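**May -- loom notes, rib cloth for Roltanent**

Started 7:40 am. Warp is on the Akar, finally. 987 ends at 30 per inch, so just under 33 inches in the reed. Warp length 106 inches including waste, which is tight. If the tie-on goes badly there's only enough for one more sample before I'm eating into the real piece.

Yarn is the Sadevmont two-ply, undyed and the slate. Alternating end and end, undyed on odd shafts, slate on even. Thick weft / thin weft. Same as the small sample, only wider.

Threading errors so far:

- two slates side by side near the left selvedge, fixed
- skipped heddle on shaft 3, left it, doesnt show
- one crossed pair behind the reed. Found it after I'd tied on, of course. Re-sleyed that whole inch.

Wove a header with scrap, then four inches of the proper thing. Beat too light at first, the ribs went flat and the thick weft showed through on both sides. Harder beat on the thick pick, easy on the thin one. Better after that. Warp tension up two clicks, then one more. Shed got sticky -- the Sadevmont is hairier than the cone I sampled with last year, or a different spinning lot. Check the labels. Tried a bit of flaxseed size brushed on behind the heddles, let it dry with the fan on. Helped a lot. Smells like porridge.

Weft: thick one is four strands of the undyed wound together on one bobbin. They don't come off evenly, one strand loops at the turn and leaves a little ear at the selvedge. Options are a proper plied cord (slow) or the soft cotton rope from Nogueira we used for the mats. The cotton won't shrink with the wool though, so the cloth could pucker in the wash. Could be nice. Could be awful. Needs a wash test before anybody says yes to it.

Cut off the four inches after lunch, zigzagged the ends. Soaked 30 minutes in lukewarm with a drop of soap, squeezed, no spin. Lost more in width than I planned for. Ribs closed up and got rounder, slate went darker in the grooves. I like it wet. Will see tomorrow.

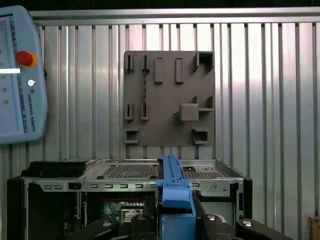

Rib spacing is the thing still to settle. The sample is too fine, from across the room it turns into plain gray. What I want is closer to the silver metal wall, upright ribs with a bright stripe then a shadowed one all the way along, and getting brighter toward the right. That last part might be worth stealing: swap some of the slate for undyed moving right across the warp, so it lifts gradually. Means a new warp plan and a lot of counting. Ribs in the cloth run across the loom, so it would have to hang sideways to read as vertical. Ask Roltanent if sideways is OK before winding anything.

To do:

- measure sample dry, both directions, write it on the tag this time
- wash test with the cotton rope
- reorder slate, check lot number first
- new brush for the size, the old one sheds
- oil the brake on the Akar, it squeeks on every advance

Left the warp slack overnight. Reed is covered. Bobbins for the thin weft are wound and in the tray, thick ones not started.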